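Notes from the second round of tabletop recordings

Saturday, December 9, 2023

The second round is finished, so I want to write down how it went before I forget the parts that annoyed me. I've been working on the Grukden set since the fall. The goal is a pile of recorded pick-and-place examples on a cluttered table, good enough that the policy we train on them can handle a table it has never seen. The first round gave us 300 episodes. This one brought the total to 554.

The first round was too clean. I laid the objects out the way a person lays out a table, with space between things and nothing tipped over. The trained policy did fine on tables that looked like that. Then I pushed two objects together and it reached for the gap between them and closed on nothing. It did this over and over, very calmly.

So the rule for round two was that the table had to be a mess, and a different mess every time. I wrote a short script that picks objects from the bin list and gives each one a zone on the table, but no exact position or orientation. I put the thing down in its zone however it lands. If it rolls, it stays where it rolled. That part took some discipline. I kept catching my hand going out to stand a bowl back up.

I also added one big object to a lot of the layouts. In the first round everything was small enough to grip, and the policy seemed to have learned that anything on the table was fair game. A suitcase takes up a good part of the surface, can't be picked up by this gripper, and changes where everything else can go. It also changes what the overhead camera sees, with a large dark shape where it used to see white.

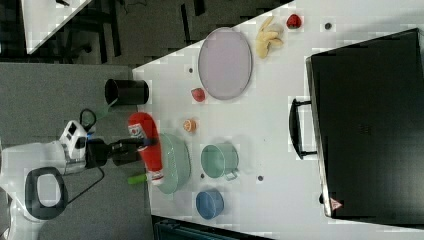

Ketchup bottle in the gripper, with the suitcase layout.

The ketchup bottle was the object I learned the most from. Red things in general were a problem in round one. The language label would say "pick up the ketchup" and the arm would drift toward a strawberry if the strawberry was closer. For round two I made sure that plenty of layouts had the bottle and at least one piece of red fruit on the table together, and that the instruction asked for each of them in turn across different episodes. I don't know yet if that is enough. The early numbers from training are better, but I have been fooled by early numbers before.

A few things about the recording itself, mostly for anyone doing the same kind of work.

Driving the arm by hand is tiring in a way that shows up in the data. My episodes from the first hour of a session are slow and smooth. By the third hour I cut corners, literally, and the paths get shorter and jerkier. I went back and plotted episode length against time of day and the slope was easy to see. Now I stop after 16 episodes and do something else, usually relabeling. Lis, our playback tool, makes that easy enough to do in small pieces.

Failed grasps stay in. In round one I deleted them, and the policy had no idea what to do after a miss. Now if I miss, I back off, line up again and finish, and the whole thing is saved as one episode with a tag. If I miss three times I end it and mark it as a failure. Those go in a separate folder and we don't train on them for now.

Write the instruction before recording. I used to record first and describe later, and the descriptions came out too good. I would write "pick up the bottle lying by the green bowl" when what I had been thinking at the time was just "get the bottle." With the sentence fixed up front, I drive differently. I go straight to the object instead of wandering over.

Check the clock sync every morning. We lost most of a day in Stirkport because the camera stream had slipped behind the joint readings. The video looked fine by itself and so did the joint log. It was only when I played them together that the gripper was closing before the picture showed it closing. I threw out that day's recordings - there was a way to shift them back, but the delay wasn't constant and I didn't trust it.

The tests at Retotstead are next. They have a different table, a different floor and much worse light, and I have deliberately not recorded anything there. The plan is 100 trials with objects we have used and then a smaller batch with objects we haven't. I would like the first number to be high. I will be happy if the second is anything that can't be explained by luck.

After that I'll probably do a third round. I want more layouts where the target is partly covered by something else, and more where the right answer is to move one object out of the way first. That second kind is slow to record, and I haven't worked out how to word the instructions. "Get the cup" is what a person would say, but it hides a whole step. For now I'm leaning toward keeping the short sentence and letting the demonstration carry the rest.

I still need to order more bowls. The script keeps asking for three and I only packed two for Retotstead.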